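Chapter 6

Passwords, Passphrases, and the Recovery of Accounts

Chapter objectives

After completing this chapter, students should be able to describe how a service stores and checks a password, explain why reused passwords create risk across unrelated accounts, compare common methods of account recovery, and prepare a short written policy for a small office.

Key terms: authentication, credential, hash, passphrase, password manager, recovery code, salt, second factor

Opening case: The Clandent billing office

In March, the dental billing firm Clandent learned that a former supplier's customer forum had been copied and posted online. The forum had no connection to Clandent's own systems. It had been used years earlier to order printer parts, and 40 Clandent employees had registered there with their work e-mail addresses. Within two days, someone was signing in to the firm's scheduling system with the passwords from the forum. Most of the attempts failed. Three succeeded.

Noémi Szénási, the office manager, first heard of the matter when a clinic called to ask why its appointments had been moved. She had the affected accounts closed and asked all staff to choose new passwords by the end of the day. The instruction was followed, but it produced a second difficulty. Employees who could not remember what they had chosen turned to the recovery page, which asked for a mother's family name and the name of a first school. For several of them, both answers could be found on public pages.

Keep this case in mind while reading. It will be discussed again in Section 6.4 and in the chapter exercises.

6.1 What a password proves

A password is a piece of information shared between a person and a service. When the person supplies it, the service concludes that the person is the one who opened the account. The conclusion is only as sound as the secrecy of the password. If two people know it, the service cannot tell them apart.

A well-run service does not keep the password itself. It keeps a hash, the result of a calculation that is easy to perform and very hard to reverse. A random value called a salt is added before the calculation, so that two customers with the same password will have different stored results. The forum in the opening case did neither. Its passwords were kept as plain text.

6.2 Reuse

The training department of the Skunero credit cooperative surveyed 755 of its members on their sign-in habits. Of these, 285 reported using the same password for their bank and for at least one shopping site. Etelka Erdős, who prepared the report, noted that many of these members considered their password a strong one. Strength and reuse are separate questions. A long and unusual password offers no protection once it has been copied from another site where it was also used.

6.3 Length and choice

Length does more for a password than the replacement of letters with symbols. Programs used for guessing have long included such replacements, and "p@ssw0rd" is tried almost as early as the plain word. A passphrase made of several unrelated words is easier to remember and far harder to guess, provided the words are chosen at random. People asked to pick words on their own tend to take them from a favorite song or from whatever stands on the desk. The second habit can be tested with any small object, such as the one shown with this section. 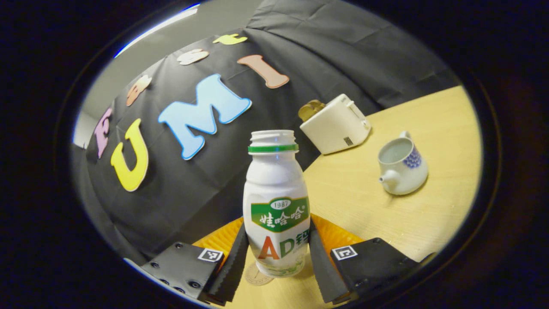 Random selection requires a source outside the person making the choice, such as dice and a printed word list, or the generator in a password manager. Words taken from a single object fall short of this standard, even when they look varied on paper. A student who drew on the drink bottle might write "white bottle green 1987 AD," using its colors and the markings on its label. The result is long, but all of its parts come from one source, and anyone who knows the source has very few combinations left to try. A year is a weak element in any case, as guessing programs add years to words as a matter of routine.

6.4 Recovery

Every service must decide what to do when a customer forgets a password. The recovery method is a second way into the account and should be held to the same standard as the first. Questions about family and schooling do not meet it. Recovery codes, printed when the account is opened and stored in a locked place, are preferred for office use.

Before you read further

1. List the accounts you have used in the past week. Do not write down any passwords.
2. Mark each account that can be recovered through your main e-mail address.
3. Consider what a stranger with access to that address could reach, and bring your notes to the first class discussion.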